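# About Grillthorpe

Hi, and thanks for clicking on the page most people skip! I'm Oluwaseun Tamuno, and I run Grillthorpe, a small housekeeping school over a shoe repair place in Lultisville. We teach people to clean and put away and look after the surfaces they live on. That's it, that's the school. Some of our students want to work in hotels or private homes, some have just moved into a first apartment and are a bit scared of the oven, and a few come because they like it (I'm one of those, so no judgment from me).

I started out doing turnovers at a guest house called Ekwueme, 62 rooms, with one elevator that worked when it felt like it. I was slow. I was so slow that the head of housekeeping gave me the lobby and nothing else for my first month, and the lobby had a stone counter as long as a bus. I wiped that counter every morning and every morning it looked worse than when I'd begun, all streaks and grit. One day she came over, took the cloth out of my hand and gave me a dry brush. "Crumbs first," she said, and went back upstairs. I've been repeating those two words to people ever since, and they're painted over our sink now in letters I did myself and would like to do again, a little straighter.

## What we do all day

The main course runs six weeks and we take 6 people at a time, which is how many fit around the big table without elbows getting into it. You'll spend the first week on dry work only. No sprays, no buckets. You learn to clear a surface, pick up the trash, brush it toward you and get what's left into a dustpan without sending half of it behind the stove. People groan about this on day one! They've come to learn stain removal and I hand them a brush. But by the end of the week they've started brushing down their own counters at home before they reach for a cloth, and I get very excited texts about it.

After that we do floors, then bathrooms, then kitchens (kitchens get two weeks, they deserve them), and the last week is linens and packing away. Packing away is my favorite. We wrap glasses, we fold tablecloths over tissue so they don't crease so hard, we label boxes in handwriting another person can read. Then we unpack it all, and that's where the mess comes from, because tissue paper gets everywhere, and I mean everywhere. I've found it in my coat.

So every unpacking session finishes with a clear-down. Paper first, by hand. Balled-up tissue will skate along in front of a brush and scatter whatever you've already gathered, so get it off the counter before you sweep. Then the brush, in short strokes, all going the same way. Then, if the surface needs it, a damp cloth and a dry one. 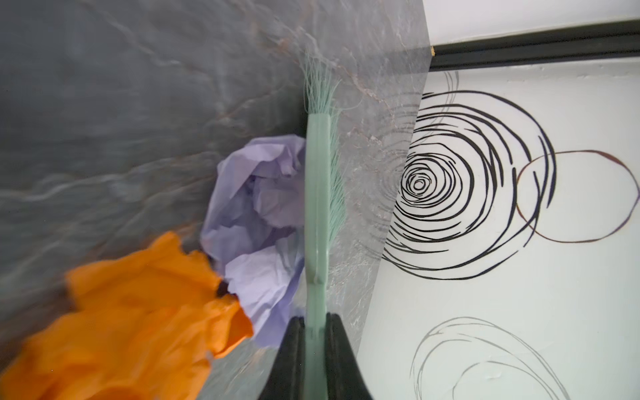
Chukwuemeka Anozie wrote to us after the last course to say that he still thinks I'm too hard on cloths, that a good folded cloth picks up crumbs perfectly well if you don't rush it, and that his mother kept a spotless kitchen for forty years and never owned a counter brush. He also asked if he could come back for the linens week a second time. Yes to the second part! On the first part we're going to have to agree to disagree, Chukwuemeka, though I'd love to meet your mother.

Brushes do come up a lot around here. New students always ask which one to buy, and my answer is boring: one that fits your hand, with bristles soft enough for the surface you've got, and a color you'll notice when you leave it in the wrong place. Keep one for counters and a different one for floors and please, please don't let them swap jobs. When the bristles start to splay and fray at the tip, a brush still has some life in it for rough work like window tracks and the garage shelf. Give it a wash in warm water with a drop of dish soap, shake it hard outdoors, and let it dry lying on its side. Standing it on its bristles is how you get that permanent bad-hair look.

And marble, while I'm on the subject, because I get emails. Veined stone hides crumbs like nothing else. You look straight down at it and it seems spotless, then you put your palm flat on it and it's sandy. So use your hand. Or crouch and look across it toward the window. Skip the vinegar and the lemon, whatever your aunt says; acid can dull polished marble and it's a real pain to put right. Plain water and a little mild soap will do you most days. Dry it after.

## The building, and how we pay for it

We have one large teaching room, a bathroom we teach in (there's another one for using), and a storeroom with 272 hooks on the wall. I can give you that number with confidence because I put every one of them up over a single long weekend and my wrist has never forgiven me. Each tool has its own hook and an outline painted behind it, so at the end of the day you can see right away what hasn't come home.

The main course costs $200, and that covers materials, an apron and lunch on the last day. If that's too much right now, write to me and say so. You don't have to explain. We keep one spot in every group for someone who pays what they can, and we'd much sooner fill it than leave it open.

We also do short visits for local businesses. The bakery people from Brukska came for an afternoon on flour (sweep it dry, always dry, or you've made paste) and ended up staying till we locked up. They brought rolls. Other businesses, feel free to take the hint.

## Coming to see us

The next main course starts 5th September and there were still a couple of places when I wrote this. Wear shoes you can stand in and tie your hair back if there's enough of it to tie. Bring your own gloves if you're fussy about gloves, otherwise we've got a drawer full in every size.

The street door sticks, so push it low down with your foot. We're up the stairs and on the left, and if I don't answer the bell I've got the vacuum on, so just come in and wave.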